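Leldale Choral Society
Minutes of the general meeting, October 11, 2021

The meeting opened a little after seven, once the last of the folding chairs had been coaxed out of the closet. It was lovely to see so many faces again, and the chair said so more than once. Minutes of the previous meeting were read and approved with one spelling fixed.

Winter concert. We talked for a good long while about the program and settled on nine pieces, with the Trulutwood carols closing the first half as they always used to. The hall seats 80, and almost 20 tickets are already promised to family.

Sheet music. Folders are to come back by the end of the month, please, pencil marks erased. Two alto folders are still out - kindly look under your piano benches.

Rehearsal night. A move to Thursdays was proposed, discussed very kindly on all sides, and put off until February.

Refreshments. Cider was agreed. The question of pie was left open.

The meeting closed at a quarter to nine with a round of "Evening Rise," sung mostly in tune.

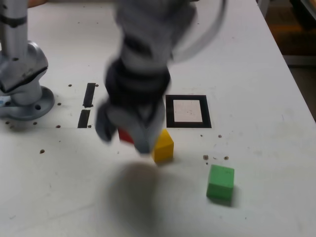

One of the altos wrote in afterward to say that Thursdays would suit her fine, but could we please keep the early start, as the last bus to Trulutwood leaves at 9.

Recent items
Winter concert: call for soloists
Sheet music return list
Minutes of the spring meeting
Directions to the hall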